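작업·공구 도움방 > 금속 가공과 조립 > 질문

스테인리스 작업대 위에서 알루미늄 판 작업할 때 긁힘이랑 거뭇한 자국, 다들 어떻게 하시나요

작성자: 판때기
2021년 4월 8일
조회 2,636 / 답변 3

안녕하세요. 작은 작업실에서 조립 일을 하고 있습니다. 얼마 전부터 Trerkham 쪽에서 알루미늄 판을 받아서 가운데에 검은 플라스틱 틀을 얹어 끼우는 작업을 하게 됐습니다. 판은 넓적하고 위쪽에 둥글게 솟은 줄이랑 홈이 여기저기 있습니다. 테두리도 반듯하지 않고 파인 곳과 작은 돌기가 있고, 앞쪽에는 작은 탭이 위로 서 있습니다. 도장도 안 되어 있고 아노다이징도 안 된 상태로 옵니다.

작업대는 결이 있는 스테인리스 상판입니다. 중고로 샀는데 튼튼하고 닦기 편해서 이걸 계속 쓰고 싶습니다.

문제는 이렇습니다.

1. 판을 작업대에 놓고 몇 번 돌리면 뒷면에 가는 흠집이 생깁니다. 뒷면이라 안 보이기는 하는데 납품처에서 뒷면도 본다고 합니다.

2. 마른 천으로 닦으면 천이 새까매집니다. 닦고 또 닦아도 계속 묻어나옵니다. 그 손으로 검은 틀을 만지면 틀에 뿌연 회색 지문이 남습니다. 틀이 유광이라 아주 잘 보입니다.

3. 틀이 어떤 날은 쑥 들어가고 어떤 날은 한쪽 모서리가 뜹니다. 같은 상자에서 꺼낸 건데도 그렇습니다. 손바닥으로 누르면 들어가기는 하는데 이래도 되는 건지 모르겠습니다.

4. 앞쪽 탭이 하나씩 휘어서 올 때가 있습니다. 펜치로 펴도 되나요?

고무판을 깔아 봤는데 고무 냄새가 배고 판에 검은 줄이 생겨서 걷어냈습니다. 신문지는 잉크가 묻습니다. 수건은 올이 돌기에 걸립니다. 지금은 상자 종이를 펴서 쓰는데 종이 가루가 홈에 들어가서 불어내는 게 또 일입니다.

하루에 하는 수량은 많지 않습니다. 비싼 장비 없이 할 수 있는 방법이면 좋겠습니다.

질문에 달린 댓글

강변공구: 판 받을 때 기름기가 있나요? 손으로 만지면 미끈한지.
판때기: 아주 약간 있습니다. 미끈하다기보다 손에 뭐가 남는 느낌입니다.
강변공구: 그럼 탈지부터 하셔야 할 듯. 밑에 답변 쓰시는 분들이 자세히 써 주실 겁니다.
두루미: 저도 같은 증상이라 보고 갑니다.

답변 1
작성자: 늦은오후
추천 4

그냥 장갑 끼고 하세요. 저는 목장갑 끼고 10년 했는데 문제없었습니다. 흠집은 어차피 생깁니다. 뒷면까지 보는 납품처면 단가를 더 받으셔야죠.

탭은 손으로 펴면 됩니다.

ㄴ 판때기: 답변 감사합니다. 목장갑은 올이 돌기에 걸려서 저는 좀 힘들었습니다.
ㄴ 늦은오후: 그럼 코팅 장갑으로 하세요.
ㄴ 두루미: 빨간 코팅 장갑은 안 됩니다. 색이 묻어요. 제가 해 봤습니다.

답변 2 (질문자 채택)
작성자: Majdi Awad
추천 31

번호대로 적겠습니다.

1번, 바닥 흠집.

스테인리스 상판 자체가 긁는 경우는 드물고 대부분 사이에 낀 부스러기가 긁습니다. 알루미늄 판 가장자리에서 떨어진 작은 조각이나 나사 구멍 낼 때 나온 칩입니다. 상판을 손바닥으로 쓸어 보면 까끌까끌한 것이 있을 겁니다. 시작하기 전에 젖은 천으로 한 번, 마른 천으로 한 번 닦으세요. 판을 새로 올릴 때마다 마른 천으로 한 번 더 쓸어내면 흠집이 많이 줄어듭니다.

그다음은 판을 돌리지 않는 겁니다. 방향을 바꿀 때 상판에 댄 채로 돌리지 말고 양손으로 들어서 바꿔 놓으세요. 판이 넓으니까 귀찮아서 밀게 되는데 흠집은 거의 이때 생깁니다.

깔개는 얇은 폴리에틸렌 발포 시트를 권합니다. 택배 포장에 쓰는 흰색 얇은 것 말입니다. 낱장으로 재단된 것을 100장씩 묶어 팝니다. 한 장 깔고 하다가 칩이 박힌 것 같으면 버리고 새로 까세요. 아깝다고 뒤집어 쓰면 칩도 같이 뒤집힙니다. 고무판은 저도 안 씁니다. 검은 고무는 알루미늄에 줄이 갑니다.

2번, 까만 것.

도장도 아노다이징도 안 된 알루미늄이면 닦을 때 천이 까매지는 것은 정상에 가깝습니다. 표면의 산화물과 아주 고운 금속 가루가 가공유랑 섞여 나오는 것이고, 마른 천으로 문지르면 끝이 없습니다. 문지르는 동안 또 나오니까요.

저는 이렇게 합니다.

- 분무기에 이소프로필 알코올을 담습니다. 300ml짜리면 며칠 씁니다.
- 판에 직접 뿌리지 않고 천에 뿌립니다. 직접 뿌리면 홈에 고여서 마른 뒤에 얼룩이 됩니다.
- 한 방향으로 한 번 지나가고 천 면을 바꿉니다. 왔다 갔다 하지 않습니다.
- 솟은 줄 사이의 굽은 홈은 면봉보다 나무 젓가락에 천을 감은 것이 낫습니다. 면봉은 솜이 남습니다.
- 천에 연한 회색이 묻는 정도가 되면 멈춥니다. 하얗게 나올 때까지 하려고 하지 마세요.

환기는 꼭 하시고 근처에서 인두나 열풍기를 쓰지 마세요. 알칼리 세제는 알루미늄을 거멓게 만드니 피하십시오. 주방용 강력 세제도 마찬가지입니다.

장갑은 두 켤레를 씁니다. 판을 닦을 때 쓰는 것과 틀을 만질 때 쓰는 것. 저는 니트릴 장갑을 쓰고, 판을 다 닦으면 벗고 새것을 낍니다. 틀에 이미 생긴 회색 지문은 안경 닦는 천에 물을 조금 묻혀 닦으면 됩니다. 알코올은 틀 재질을 확인하기 전에는 쓰지 마세요. 유광 플라스틱 중에 알코올이 닿으면 잔금이 가는 것이 있습니다. 저는 Pinheiro에서 받은 부품 한 상자를 그렇게 버렸습니다.

3번, 틀이 뜨는 것.

억지로 누르지 마세요. 들어가더라도 나중에 모서리가 하얗게 뜨거나 금이 갑니다. 확인할 것은 세 가지입니다.

첫째, 온도. 창고에서 바로 꺼낸 플라스틱과 작업실에 하루 둔 플라스틱은 크기가 다릅니다. 눈으로는 몰라도 끼워 보면 압니다. 겨울과 초봄에 특히 그렇습니다. 판과 틀을 같은 방에 전날부터 두세요.

둘째, 방향. 이런 틀은 언뜻 보면 좌우가 같아 보이는데 구멍 위치가 조금씩 다른 경우가 있습니다. 틀 위쪽 구멍을 먼저 판에 맞추고, 맞은 것을 확인한 다음에 아래를 내리세요. 네 모서리를 한꺼번에 누르면 한쪽이 꼭 먼저 걸립니다.

셋째, 판이 휘었는지. 평평한 스테인리스 상판이 있으니 이건 쉽습니다. 판을 올려놓고 네 귀퉁이를 손가락으로 하나씩 눌러 보세요. 딸깍거리면 그 귀퉁이가 떠 있는 겁니다. 복사용지 한 장을 밀어 넣어서 들어가는 정도면 저는 그냥 씁니다. 두꺼운 종이가 들어가면 따로 빼 둡니다. 단, 이 검사는 깔개를 치우고 상판을 깨끗이 닦은 뒤에 하세요. 폭신한 것 위에서는 안 나옵니다.

4번, 탭.

조금 휜 것은 한 번은 펼 수 있습니다. 두 번은 안 됩니다. 알루미늄은 같은 자리를 접었다 폈다 하면 금방 갈라집니다. 주물이면 한 번에도 부러집니다. 판이 주물인지 프레스로 찍은 것인지 납품처에 먼저 물어보세요. 펜치를 쓸 거면 물림 부분에 마스킹 테이프를 두 겹 감고 탭 뿌리 가까이를 넓게 잡으세요. 끝만 잡으면 중간이 꺾입니다.

휘어서 온 것은 사진을 찍고 수량을 적어 두었다가 돌려보내는 게 맞습니다. 내가 펴다가 부러뜨리면 내 책임이 됩니다.

마지막으로, 작업대 위에 올려 두는 물건을 줄이세요. 휴대폰을 판 옆에 두면 집었다 놓을 때 꼭 한 번은 판을 칩니다. 저는 뒤쪽 구석에 낮은 나무토막을 하나 두고 그 위에 올립니다. 노트북도 상판 말고 뒤쪽 다른 자리에 놓는 것이 좋습니다. 

ㄴ 판때기: 자세한 답변 감사합니다. 오늘 상판을 손으로 쓸어 봤는데 정말 까끌까끌한 게 있었습니다. 발포 시트도 주문했습니다.
ㄴ Majdi Awad: 시트는 두께가 1mm 정도면 됩니다. 두꺼우면 판이 꿀렁거려서 틀 끼울 때 불편합니다.
ㄴ 판때기: 틀 재질은 어디에 물어보면 되나요? 포장에는 Brerkar라고만 적혀 있습니다.
ㄴ Majdi Awad: 포장에 적힌 데에 문의하시고, 틀 뒷면도 보세요. 안쪽에 ABS나 PC 같은 글자가 작게 찍혀 있는 경우가 많습니다.
ㄴ 판때기: 뒷면에 PC라고 있습니다.
ㄴ Majdi Awad: 그럼 물로 하세요. 세제가 필요하면 중성세제 아주 묽게.
ㄴ 두루미: 젓가락에 천 감는 거 해 봤는데 좋네요. 천은 어떤 걸 쓰시나요?
ㄴ Majdi Awad: 보풀 안 나는 극세사입니다. 가장자리가 봉제된 것은 실밥이 걸리니 레이저 재단으로 된 걸로요.

답변 3
작성자: 강변공구
추천 9

위 답변에 거의 다 나와 있어서 보관 쪽만 덧붙입니다.

닦은 판을 겹쳐 쌓으면 앞에서 한 일이 소용없습니다. 솟은 줄이 윗장 뒷면을 긁습니다. 저는 Bornier 철제 선반에 칸마다 한 장씩 눕혀 두었다가 자리가 모자라서 지금은 세워서 꽂습니다. 접시 건조대처럼 칸막이가 있는 것을 쓰고 칸막이에 펠트를 붙였습니다. 세울 때는 탭이 있는 변이 위로 가게 하세요. 탭이 아래로 가면 판 무게가 탭에 실립니다.

틀은 받은 봉지 그대로 두었다가 끼우기 직전에 뜯습니다. 유광 플라스틱은 미리 뜯으면 정전기로 먼지를 다 끌어모읍니다. 에어건으로 불면 더 붙는 날도 있습니다. 건조한 날에는 바닥에 물걸레질을 한 번 하고 시작하면 조금 낫습니다.

스테인리스 상판도 관리를 해 주세요. 결이 있는 상판은 결 방향으로 닦아야 칩이 빠집니다. 결을 가로질러 닦으면 칩이 결에 끼어서 남습니다. 철 수세미는 쓰지 마시고요. 철 가루가 남으면 상판에 녹점이 생기고 그게 다시 판에 묻습니다.

그리고 포장할 때 알루미늄 판과 젖은 종이가 닿으면 흰 얼룩이 핍니다. 장마 전에 보내는 물건이면 괜찮은데 5월 넘어가면 상자 안에 제습제를 하나 넣으세요.

ㄴ 판때기: 세워 두는 건 생각 못 했습니다. 칸막이 간격은 얼마나 주셨나요?
ㄴ 강변공구: 판에서 제일 높은 데 두께에 손가락 하나 들어갈 만큼입니다. 딱 맞게 하면 뺄 때 긁힙니다.
ㄴ 늦은오후: 제습제까지 넣으면 남는 게 있나요
ㄴ 강변공구: 반품 한 번 받는 것보다 쌉니다.

이 질문은 해결됨으로 표시되었습니다.
이 게시판의 해결된 질문 603건 더 보기

첨부
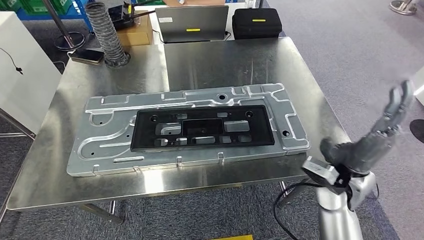

스테인리스 작업대에 놓인 알루미늄 판과 가운데의 검은 플라스틱 틀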